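Ulises Cabral on Plates, Tables and a Shop with 400 Oranges

Ulises Cabral has sold secondhand tableware from the same storefront for long enough that people bring him their parents' kitchens in boxes. The shop is called Skurkby. It has one long room for plates and bowls, a smaller one for glass, and a back room with a table where he sorts whatever came in.

We talked at that table in May, before opening time. He had coffee in a cup that did not match its saucer and said that was the case for most of what he drinks from.

The sign outside does not mention color, but color is how he arranges the shop. White fills the wall by the door. Blues come next, then greens and browns. The orange shelf is at the far end, and by his last inventory it held 400 pieces.

"I didn't plan on orange," he said. "A cafeteria closed and I took the lot because it was cheap. I figured I'd have it for years. The first summer I sold half, and then I had to go looking for more."

He keeps his inventory by hand in a ledger. The last full count, done over the winter, came to 2,353 items, and 634 of those were dinner plates. He does not put it on a computer. His niece offered to set up a spreadsheet and he told her he would think about it.

Most customers come in for replacements. They have a set of eight and are down to five, and they bring one along or a picture on their phone. Cabral prefers that they bring the plate.

"A phone will change the color on you," he said. "Orange is the worst for it. You get it home and one is tomato and one is pumpkin. Bring the plate, we go stand by the window, and we know in ten seconds."

He has two names he looks for at estate sales. One is Hamann, a stoneware line his mother used, heavy and a little rough on the bottom. The other is Plornier, which is thinner and chips easily but stacks well. He pays more for Hamann and sells more Plornier. A third name, Flikudik, turns up mostly as serving dishes and he buys those only if the price is right.

I asked what people get wrong about bright plates. He said they are afraid of them.

"They think the food has to match. They'll say, what would I even put on that? Put lunch on it. Put anything on it. Green looks good on orange. Brown looks good. The only thing I don't like on there is carrots, and that's just me."

He does have opinions about the table underneath. Dark wood makes an orange plate look heavy, in his view, and a patterned cloth is too much. He steers people to something pale and plain – sand, beige, unpainted wood if they have it. He will pull a plate off the shelf and set it down on different surfaces until the customer sees what he means.

"I had a couple in here for most of a morning doing that," he said. "They bought one plate. That's fine. They came back for the other five."

Care is simple, he says. He washes everything that comes in with dish soap and a soft cloth, and leaves it on a rack overnight. Gray lines on a glaze are usually metal rubbed off from knives and forks, and a mild powder cleanser takes most of them away. He won't sell anything with a crack to be eaten from. Those go in a box under the counter for people who want them under flowerpots.
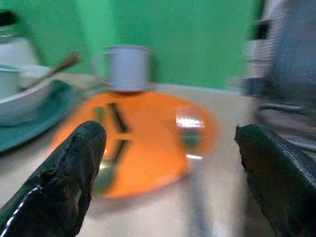 Page last changed: May

The box was nearly full when I visited, and a woman who makes mosaics had called to say she would be by at 40 minutes past nine. Cabral gives them to her for nothing. In return she brought him a tabletop last year, set with broken blues, and he keeps it in the glass room with a lamp on it.

He has no plans for a second shop. He would like a bigger sink and better light over the sorting table, and he has asked the landlord about both.

"He says he'll look into it," Cabral said. "He bought a gravy boat, so I think he means it."

The shop opens at ten. By then he had turned the lights on in the front room and moved a stack of bowls – green ones – off the chair by the register so that somebody could sit down.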